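Skomness Music Board > General Listening > Home-recorded songs: when does rough become lazy?

tapehiss_terry
Okay so I've been meaning to start this since Saturday. My niece sent me the Remedios Pascual song "Flornside" and I've had it on pretty much nonstop. If you haven't heard it, it's her and a nylon string guitar in what sounds like a kitchen, singing about growing up with a grandmother who wouldn't let her speak the language they used at home when company came over. Second verse she switches into it for two lines and then stops dead. Got me right in the throat.

The video is just her on a couch. No lighting, no cuts. I loved it but my niece's boyfriend said it looked like she forgot to make one. Where do people land on this?

marlowe_b
I'm with the boyfriend, sorry. I like the song a lot. But I've seen so many of these couch videos now that it's turned into its own kind of costume. You can hear she paid somebody to mix that vocal. There's a de-esser on it and the reverb on the last chorus is not a kitchen. So she spent money on the sound and then sat on a couch for the picture because couch = sincere.

tapehiss_terry
I mean maybe? Or she had money for one thing and picked the sound. I would too.

quietcornet
Marlowe, I saw her at the Womham folk night before the record came out and she did it almost exactly like that, sitting down, hardly looking up. I don't think it's a costume. There were maybe thirty people in the room and you could hear the ice machine. She told a long story before it about her grandmother's radio that isn't on the record and I wish it was.

What bugs me more is the comments under the video. Half of them are people telling her which language she "really" should have used for the whole thing. The song is about exactly that!! Did they listen to it?

dollar_bin_dee
Oh the comments are awful, don't read them.

I'm going to bring up Jennylyn Salazar again like I do in every thread, because "Paper Name" did this same subject on a much smaller budget and it barely got heard. It's her roll call song, the one where the teacher keeps changing her name and by the last verse she's introducing herself that way. It had 382 plays last time I looked and I'm probably fifty of those. Recorded on a phone, you can hear a truck back up in the bridge. She left it in and it's the best part.

marlowe_b
Dee I went and listened. It's good! The truck is not the best part. The truck is a truck.

dollar_bin_dee
It comes in right where she says "say it again"! Three beeps, right on the beat!

marlowe_b
By accident.

dollar_bin_dee
So? She kept it. Keeping it is a choice.

hallwaychoir
Long time reader, hardly ever post. I play in a little group (four of us, two can sing) and we argue about this constantly. We did a song last October about my dad's accent and how I used to answer the phone for him so he wouldn't have to. We did it first in my bedroom and then again at a real studio for $260, which for us was a whole conversation. The studio take is better in every way I can name. In tune, no chair creak, my breathing isn't all over it. And everyone who's heard both likes the bedroom one. My dad included, and he doesn't even like the song, he thinks I made him sound helpless. We're still talking about that one, he and I.

So I don't know. I don't think the creak made it better. I think I was closer to it the first time and by the studio I'd sung it so much I was just getting the notes right.

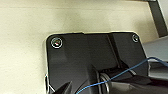

black plate, top two screws

quietcornet
hallwaychoir this is such a good post, thank you. Would you put the bedroom one up somewhere?

And what you said about your dad is the part I keep thinking about. The person in the song usually doesn't get a vote. Pascual's grandmother comes off pretty hard in Flornside and I assume she isn't around to answer.

tapehiss_terry
Huh. I didn't hear the grandmother as the bad guy at all. There's that line about her ironing the good tablecloth with the door shut. I took it that she was scared.

quietcornet
I'll listen again with that in mind. I might have been carrying my own grandmother into it, she was a piece of work.

oldgus_58
Everything sounded rough when I started buying records and we didn't hold meetings on it. Sing the song. If it's good I'll play it twice.

marlowe_b
Gus you once wrote four paragraphs on this board about a tambourine.

oldgus_58
It was too loud.

hallwaychoir
I'll ask the others about posting it. One of them is shy about her harmony. If they say yes I'll put it on the Oei page where we keep our demos, there's around 12 on there already and most of them are just us laughing and then a false start.

dollar_bin_dee
False starts are my favorite genre, please do.

marlowe_b
Okay, let me try to be fair, because I've been grumpy in here. My problem isn't roughness. I love plenty of rough records. What I don't like is when people treat the polish as proof somebody's lying. A woman I work with sings in a wedding band, sequins, click track, the works, and she wrote one song about her family name that would knock you flat. She performs it in the sequins. People clap politely and go back to their chicken. Put the same song on a couch with bad light and this thread would be about her.

tapehiss_terry
That's fair and now I want to hear the sequins song.

marlowe_b
She won't record it. I've asked.

quietcornet
Last thing from me tonight. The Pascual video was at 2178 views when I checked before dinner, so we are not exactly arguing about a superstar here. If you like it, buy the download, it comes with a second version where she does the whole last verse with no guitar. I think I like that one more. Terry, have you heard it?

tapehiss_terry
I have not! Going to get it now. Back in four minutes or however long it is.

dollar_bin_dee
And play Paper Name while you're at it. With the truck.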